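Equipment Planning for Small Plants
Week 6 notes: Reading a robot quote
Vignesh Rai
Revised 2021-05-29

Start with the sheet you were given in February. The Flurneo quote for the Oststead parts store has one big number at the top, and most groups went straight to it. Cover it with your thumb and read the rest.

What the quote leaves out:
- Spare fingers and hand servicing. Ask for a price per hand, per year.
- Trays. If the existing ones don't suit the hand, somebody pays for new ones. Oststead would need 199.
- Shelving changes. Height, depth and spacing all matter to the reach.
- Staff time for restocking, resets and picking things up off the floor.

Warranty is 12 months. The payback table runs to 24. I'd like to know who is paying for repairs in the second year, and the quote doesn't say.

On the payback table: it assumes the robot replaces a full shift of picking. Where's the evidence? The supplier's figure of 1597 picks comes with no error count, no tray type and no word on how many people were standing by. Treat it as advertising until you see the log.

Two arms cost more than one. Before you budget for the pair, write down which jobs need both hands at once. If your list is short, price the single-arm Hokton unit on a fixed base as well. Legs need the same test. Flat floor, short run, same shelves every day: what are you buying them for?

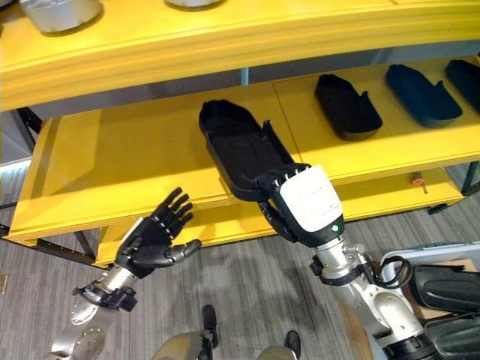 Fig. 3. Tray handling at yellow shelving. Right hand holding a black shoe-shaped tray, left hand open.

Look at Fig. 3 with your costing sheet beside you. Which items would you list separately, and which would a supplier fold into "system"? A still can't give you cycle time or drop rate, so don't put either in your report on the strength of one.

For next class: redo the Rungrueang budget with a second-year repair line and a no-purchase option. One page. I'll be marking the assumptions harder than the arithmetic.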